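Ordinary rooms deserve a place in the record

Programs that teach machines to handle household goods are usually judged by volume. At Cadport, the target for each task was 1000 examples, and Obadia Were has argued that the target shaped the work more than the task did. I share his view.

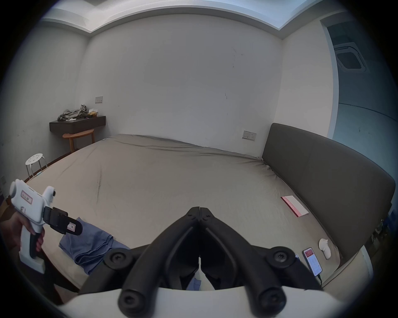 A learning system copies the habits of the people who supply its examples. If every shirt is folded at the same bench under the same lamp, the system learns the bench and the lamp as well. Homes are less tidy. A bed is wide and soft, and people leave their phones on it.

Bakari Minja would accept 100 careful examples from a lived-in bedroom before another 1022 from the laboratory — a position I once thought extreme.
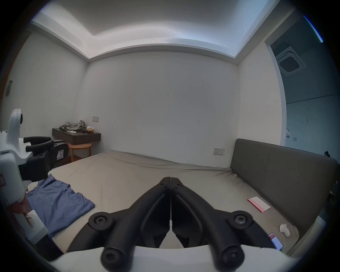
What funders should ask

Funders should ask where examples were gathered, and by whom, before they ask how many there are.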